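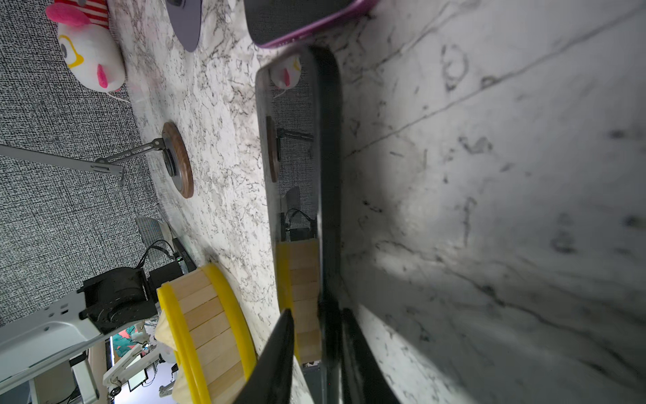 Brendis Guarding Kit for Small Collaborative Arms
Supplied by Waranon
Part no. 1247

Overview

The Brendis kit covers the items most often missing when a small collaborative arm is set up on a counter, bench or shared table. It contains floor and surface marking, a wired stop button, cable restraints, gripper finger covers and a printed set of work rules to be filled in and posted at the station. It is sold for arms used in handling and sorting of light household goods.

The kit does not make a workstation compliant by itself. A risk assessment is still required for each arm, each gripper and each task. Where two arms can reach the same surface, assess them together.

What is in the box

Stop button with mounting plate and 8 ft cable
Surface marking tape, black and yellow, one roll
Adhesive cable clips and two cable sleeves
Soft covers for two-finger grippers, two pairs
Work rules card, laminated, with marker
Assessment worksheet and inspection log

Finger covers

Slim fingers with pointed tips are useful for picking up thin items, and they are also the part most likely to hurt a hand. The covers round off the tip and add a small amount of width. Recheck grip opening and payload after fitting. Do not use the covers if the task needs bare tips; reduce speed and force instead, and record the limits on the worksheet.

Rules for the work surface

The card is printed with the following rules. Space is left for your own.

Set out only the objects named in the task sheet.
Keep phones, cups and personal items outside the marked area.
Secure every cable that crosses the reach of the arm. Strings, ribbons and loose cloth on objects count as snag points and must be listed.
Check brackets and fixtures for play before the first run of the day.
Glossy panels and polished stone can give false readings on vision systems. Test with the real surface under the real lighting.
Hands stay outside the marked area while the arm is enabled.
Press stop before moving an object by hand.

Plush toys, baskets and other soft or woven goods may be handled at the normal set speed. Hard or heavy items need their own line in the assessment.

Inspection

Test the stop button at the start of each shift. Inspect covers weekly for splits and replace in pairs. Tape should be replaced when any edge lifts. The log has room for 2000 entries and should be kept with the assessment.

Compatibility

The stop button has a dual-channel, normally closed contact and fits the Tedesco controller without an adapter. For the Tunano controller, order adapter 1919. For other makes, send us the wiring page of the manual before ordering.

Changes to this page

Tuesday, July 20, 2021: rule on strings and loose cloth added to the card. Kits shipped before June have the old card. Replacement cards are free on request, quote the kit part number.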